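January
By Senan Foley

Search this site
Search
Enter keywords

The Mosteo Inheritance

My uncle Betancur left me a house in Clellton, a car that would only start facing downhill, and one share in the Uvwood Lake Association. The lawyer read these out in order of value, and the share came last.

"It's a voting share," he said, in the tone people use for a dog that is good with children.

I sold the car to a man who lived at the bottom of the hill. The house I meant to sell too, but a house in Clellton in January is a hard thing to give away, and I had recently been let go from a firm that made software for other firms that made software. So I moved in with two suitcases and a plan to write letters to people who might hire me.

The first knock came on Friday at seven in the morning. It was a woman in a long green coat with a folder under her arm. She introduced herself as Mrs. Mosteo and walked past me into the kitchen, where she seemed to know which chair didn't wobble.

"You'll be voting yes," she said.

"On what?"

"The dock."

I asked what was happening with the dock. She opened the folder. The dock, as far as I could make out, was going to be moved eight feet to the left. It had been going to be moved eight feet to the left for as long as my uncle had owned the house, and every winter the association voted on it, and every winter the vote was tied.

"Your uncle was a no," said Mrs. Mosteo. She said it gently, as if he had been a drinker.

"Why?"

"Spite. Have you got any coffee?"

I had coffee. She drank two cups and explained the history of the lake, which had been dug by hand, then by machine, then argued over by both methods. There were 119 shares. One had gone into the water with its owner in a rowing accident and had never been replaced, leaving 118, an even number, and the whole trouble of the place came down to that.

When she left, she took the folder and my good pen.

The second knock came at nine. A tall man stood on the step holding a fish wrapped in newspaper.

"I hear she's been," he said.

His name was also Mosteo. He had been married to the green coat for thirty years and divorced from it for four, and in the settlement she had gotten the house on the left of the dock and he had gotten the house on the right. If the dock moved, her view would be ruined. I pointed out that she was the one who wanted it moved.

"Of course she does," he said. "It's the principle."

"And you want it to stay where it is, even though it blocks your own view?"

"I'm used to it." He handed me the fish. "Your uncle understood."

I don't cook fish. I put it in the refrigerator, where it lay looking at the butter, and I went to my desk and wrote to a company in the city telling them I was a calm person who worked well with stakeholders.

By the end of the week I had been given another fish, a pie, a pair of hand-knitted socks that fit neither of my feet, and a jar of something purple. The yes people baked. The no people fished. The socks were from a woman who said she was undecided, and I believe she gave socks to everybody. I gained four pounds and began to see what my uncle had gotten out of the arrangement. In his desk I found a ledger going back twenty-two years. He had written down every pie. Next to some of them he had put a small star, and next to one, from a winter long before I ever visited, he had written: *Could almost be persuaded.*

The meeting was held in the old schoolhouse, which had one stove and a door that opened onto the coats. The secretary read the minutes of the previous meeting. They were identical to the minutes of the meeting before that, except that the previous year someone had moved that the stove be looked at. The motion had been tied.

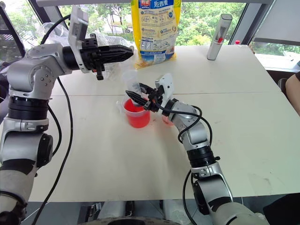 Then the treasury was announced. The association had $1,055 to its name, and moving the dock would cost considerably more than that, a fact that appeared to be known to everyone in the room but me.

I put my hand up.

"So if it passes," I said, "we can't pay for it?"

There was the sort of silence you get when a child asks at dinner where Grandpa's hair went.

"It won't pass," said the secretary.

"But if I vote yes."

Fifty-nine people turned to look at me with pie in their eyes. The other fifty-eight looked with fish. Mrs. Mosteo had gone pale above the green collar. Across the aisle the tall man was gripping the chair in front of him, and I saw her glance over to see how he was taking it, and I saw him glance back. It was the first time all evening that they'd looked at each other. I thought of the thirty years, and the four, and of how many mornings the two of them must have had to call on each other's neighbors and ask what the other one had said.

"I'd like more time to consider," I said.

"You can't have more time," said the secretary. "It's a vote."

"Then no."

The noise that went up was mostly relief. Mrs. Mosteo called it a disgrace and shook my hand. Mr. Mosteo called it a victory for common sense and asked her, since it was icy, whether she had driven. She said she'd walked. He said that was foolish at her age. She said he'd know, and took his arm as far as the gate.

I had a letter from the company in the city on the mat when I got home. They wanted me to come in and talk. I read it twice, and put it in the ledger to keep my place, and wrote underneath my uncle's last entry: *Apple. Too much clove.* Then I gave it a star anyway, and went to see what could be done about the fish.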